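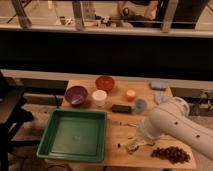

3.2 Small things on a shared table

Figure 4. A tabletop with the green tray, the bowls at the back and the heap of beans or nuts at the front right corner.

When we first began visiting kitchens for this study, we expected the interesting part to be the cupboards. We had our sheets ready for shelves and drawers, and we had talked at length about labels. It took us a while (longer than either author would like to admit) to notice that most of the decisions people made about their belongings were made on the table, well before anything was put away. The present section is therefore about tables, and about the small, mixed, slightly awkward collections that gather on them.

The collection in Figure 4 is a good one to think with. A large square green tray with raised sides lies empty on the left half of the wood, while the smaller things have settled elsewhere: a purple bowl and a reddish-orange one toward the back, a little white container with a rounded lid, a pale blue sponge, a thin metallic utensil lying flat. The beans or nuts are in no vessel at all. We came to call this pattern "open tray, busy margin," and once Hirose had named it in her September notes we found it in 7 of the 8 households in the Daltdale group, so often that it earned its own line on the coding sheet.

Why should a tray stay empty when there is so much that might go in it? Our participants had several answers, and we are fond of all of them. One woman told us that a tray is a promise, and she did not like to make it until she knew what was staying. A retired baker said he kept his clear for "whatever turns out to be wet." Others simply preferred to have a flat place to work on and thought of the tray as more table. Following Šindelář, we treat these as different uses of the same boundary. The raised side tells a person where a group of things ends, and people are surprisingly careful about crossing it.

Bowls were handled with much less ceremony. In the interviews they were described by color far more often than by size or purpose ("the purple one," "the rusty one"), and we kept those names in our transcripts because they worked so well. Lidded containers, on the other hand, were nearly always named by what they were supposed to hold, even by people who had not opened them in years.

Loose dry foods deserve a word of their own. A heap on bare wood looks like something unfinished, and most participants said they would deal with it first. In practice they tended to deal with it last, after the sponges and utensils had been moved, and more than 2 people mentioned the stray pieces that wander off from a pile and have to be chased with a fingertip. Noguchi has suggested that the heap serves as a kind of clock for the task, with the session felt to be over when the corner is clear. We return to this idea in Section 5, where the Granetti and Lulik households are compared and where the order of clearing is set out in full.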